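Back from the Katetport courthouse. Hannelore Baumgart, the former billing supervisor at the city water office, was sentenced this afternoon to probation for altering public records. Thread on what was said in court and what is still open.

She pleaded guilty in February to one count of tampering with public records. Two other counts were dropped as part of the plea agreement. The judge asked her if she still stood by the plea and she said she did.

The sentence: 11 months of probation, 86 hours of community service and a $200 fine, plus court costs. No jail time. The county prosecutor had asked for 30 days. The defense asked for probation only.

Background for anyone new to this. The case covers late fees on water accounts in the Neves neighborhood. City code says a late fee can be waived once a year if the customer asks in writing. The waivers in this case had no written request behind them.

The total was 361 accounts. Requests were added to the files later and backdated, shortly before the outside audit. The backdating is the crime she admitted to. Waiving the fees was never charged.

The prosecutor said this was a serious matter even though no money went to the defendant. Her words: "The auditors were handed a file that was made for them." She said a fine alone would tell other city employees that records can be fixed up later.

The defense lawyer said his client had worked for the city a long time with a clean record. He said the office was short of staff, the written request forms were often lost, and customers were told over the phone that their fees had been taken off.

Baumgart read a short statement. She said she knew the forms were false when she put them in the files. She said she should have told the auditors the paperwork was missing. She did not talk about her supervisors.

The judge said he gave weight to the early plea and to the fact that she met with investigators twice. He also said people have to be able to trust a date on a city form. He read the sentence right after that and the hearing was over by 3:40. 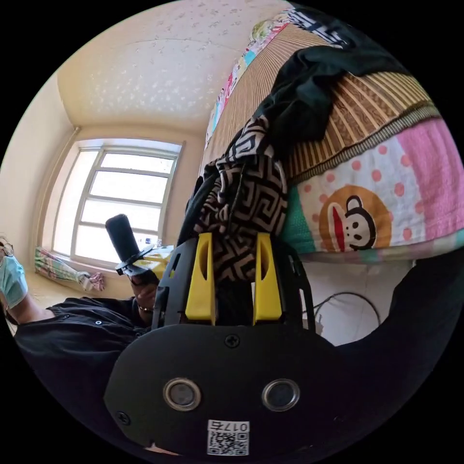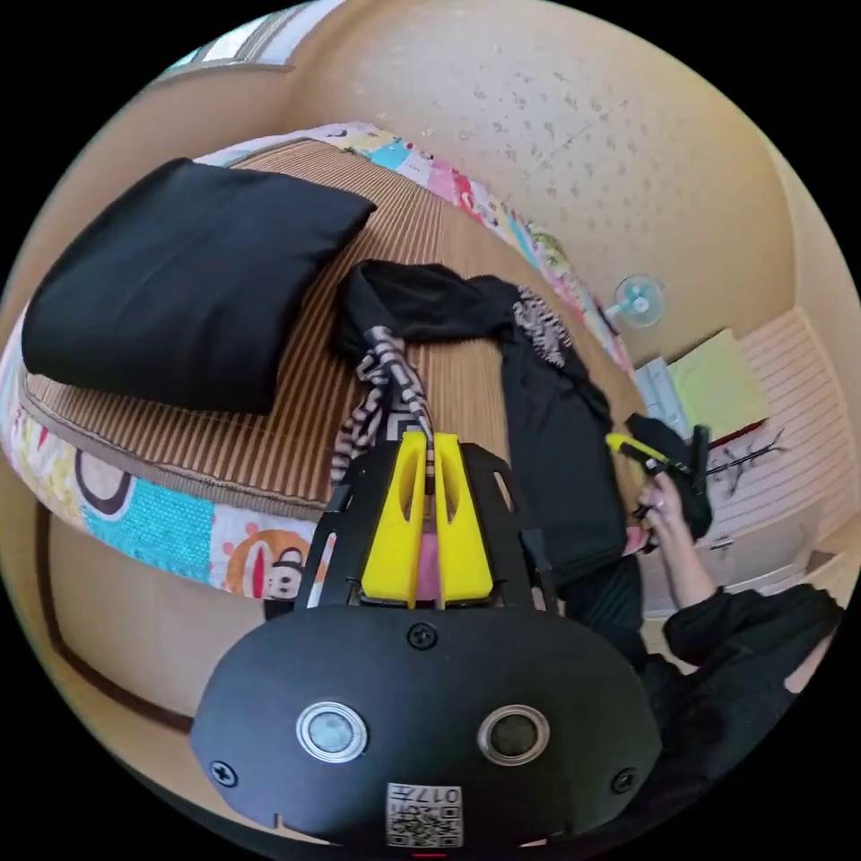
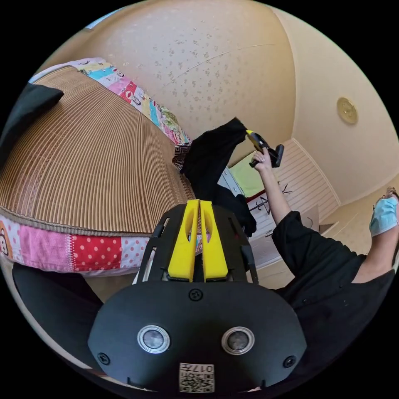
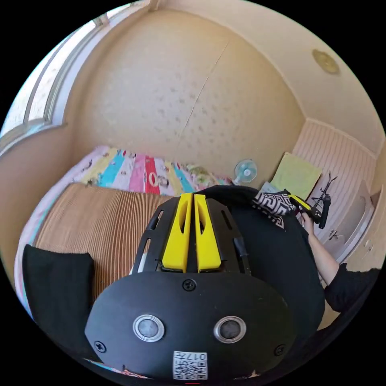
Do customers in Neves have to pay back the late fees that were waived?

The city attorney's office says it will not bill anyone for them. The customers did nothing wrong, and the waivers stay on their accounts as they are.

Next part is about the software. The billing system is run by a contractor called Vekside under an agreement with the city. It keeps a log of when each document is added to an account. That log is how the auditors caught the dates.

A form dated the previous spring would show up in the log as scanned in the week before the audit. The auditors pulled a sample, saw the same gap over and over, and then asked for the full list.

Vekside has not been accused of anything. The company gave the log to investigators when asked. Its contract is up for renewal this year and the council has not said if it will put it out to bid.

Who told her to do it, if anyone? That did not come up in court. The charging papers mention an "office manager" who knew the audit was coming. That person is not named and has not been charged. I asked the prosecutor in the hallway and she said she could not discuss it.

The city council got a copy of the audit in closed session. I asked for it under the records law and was given a version with a lot of the staff section blacked out. I have appealed that. The city has until the end of the month to answer.

What the version I have does say: the water office had no rule about who could add documents to a closed account. Any of the billing staff could do it and no second person had to sign off. The auditors called this the main weakness.

The city says that has been changed. A supervisor now has to approve any document added after an account month is closed. I have not seen the new rule in writing, only a two-line email from the city manager.

On the politics. Council members from the Nadska side of town have said for months that their residents were charged late fees in full while Neves residents were not. The audit backs them up on the numbers. It does not say why it happened that way.

Two of them want the city to refund late fees in Nadska for the same period. The finance office has not put a price on that yet. It is on the agenda for the next council meeting, after the budget items, so expect a late night.

Baumgart left by the side door with her lawyer and did not take questions. Under the plea agreement she cannot hold a job with the city or the county while she is on probation. She had already resigned.

I will post the sentencing order when the clerk puts it online. The plea agreement is already public and can be read at the clerk's counter, first floor, until 4:30 p.m.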